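Accueil Formations Supports de cours Agenda Contact

Mise en rayon des boissons : facing, rotation, réassort
Support de cours, module 4, commerce de proximité
Par l'équipe pédagogique Skulumlow, 15 août 2020
Temps de lecture : 5 min

Rappel du module précédent

Nous avons vu la réception des marchandises et le contrôle du bon de livraison. Les exercices portaient sur la supérette Gristwood, avec une livraison d'eaux, de thés et de boissons vitaminées. On reprend le même magasin, une fois les cartons amenés en surface de vente.

1. Vocabulaire

Facing : nombre d'unités d'une même référence visibles de face, au premier rang. Une référence à quatre facings occupe quatre largeurs de bouteille.
Linéaire au sol : longueur du meuble mesurée à la base.
Linéaire développé : longueur au sol multipliée par le nombre de niveaux.
Profondeur : nombre d'unités placées les unes derrière les autres.
Rupture : référence absente du rayon. Elle peut exister alors que la réserve est pleine, et c'est le cas le plus fréquent en petite surface.

La capacité d'une référence en rayon se calcule ainsi : facings × profondeur × nombre de couches. Les bouteilles d'eau individuelles ne se superposent pas, on compte donc une seule couche. Avec 16 facings et une profondeur de cinq, on obtient 80 bouteilles.

2. Niveaux de présentation

On distingue le niveau des pieds, celui des mains, celui des yeux et celui du chapeau. Les eaux en petit format se vendent à tous les niveaux si elles sont bien regroupées. Les packs restent en bas pour des raisons de poids. Les boissons aromatisées ou vitaminées, dont la marge est meilleure, sont à rapprocher des eaux plates, sur la même tablette quand la hauteur le permet.

Prévoir un espace entre le bouchon et la tablette supérieure. Trop faible, il gêne la prise en main et la tablette fait de l'ombre sur les étiquettes. Trop grand, il fait perdre un niveau. Le plan type Pichler donne 50 mm pour les formats individuels.

3. Regroupement

Les bouteilles d'une même marque forment un bloc vertical ou horizontal. La couleur de l'étiquette suffit alors au client pour repérer la famille, même s'il ne lit pas le nom. C'est particulièrement utile pour les produits importés, quand l'étiquette est en chinois ou en coréen : le bloc de couleur fait le travail, et l'étiquette de prix doit porter la désignation en français.

Erreurs relevées dans vos copies de mai :
- une bouteille isolée d'une autre marque au milieu d'un bloc ;
- étiquette tournée vers le côté ;
- étiquette de prix décalée d'une référence ;
- deuxième rang avancé sans vérification de la date.

4. Rotation

La règle reste « premier entré, premier sorti ». Sortir les bouteilles restantes, nettoyer la tablette, placer les nouvelles au fond, remettre les anciennes devant. Dans un rang serré, tenir la bouteille par le bas et retenir les voisines de l'autre main. Le logiciel Horkelov, installé dans la salle informatique, signale les dates courtes mais ne remplace pas le contrôle visuel.

5. Exercice à rendre

Un magasin vend 2000 bouteilles d'eau par semaine, toutes références confondues. Le meuble offre la capacité calculée au point 1 pour chacune des cinq références. Déterminer le nombre minimal de réassorts hebdomadaires en supposant des ventes égales, puis proposer une répartition des facings si une référence fait à elle seule la moitié des ventes. Joindre un croquis du linéaire, vu de face, avec les blocs de marque coloriés.
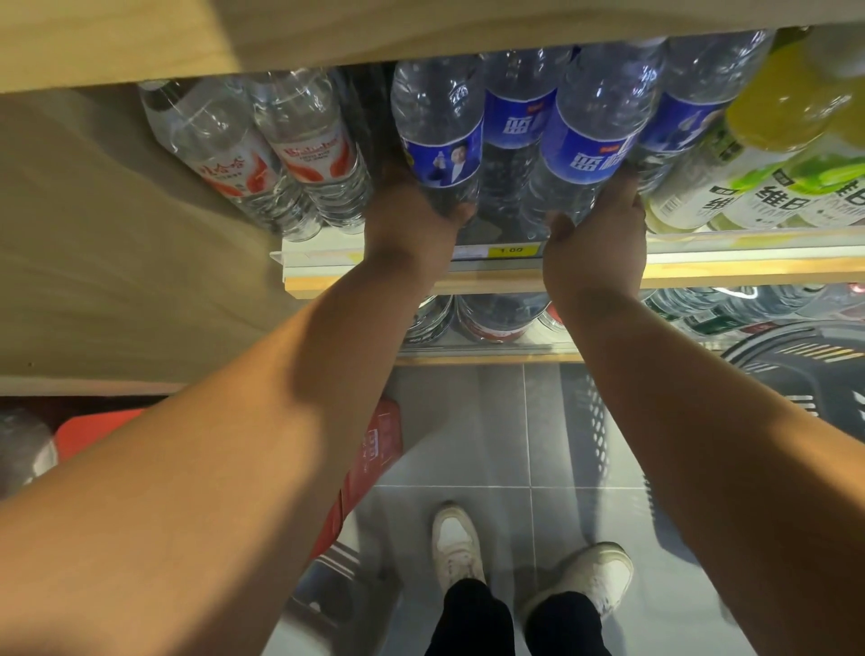

Le croquis se fait à l'échelle, au crayon, sur une feuille A4 en format paysage. Indiquer sur chaque bloc le nombre de facings et la profondeur. Les calculs figurent au dos, avec les formules posées. La correction aura lieu au début du module 5, consacré à l'étiquetage des prix.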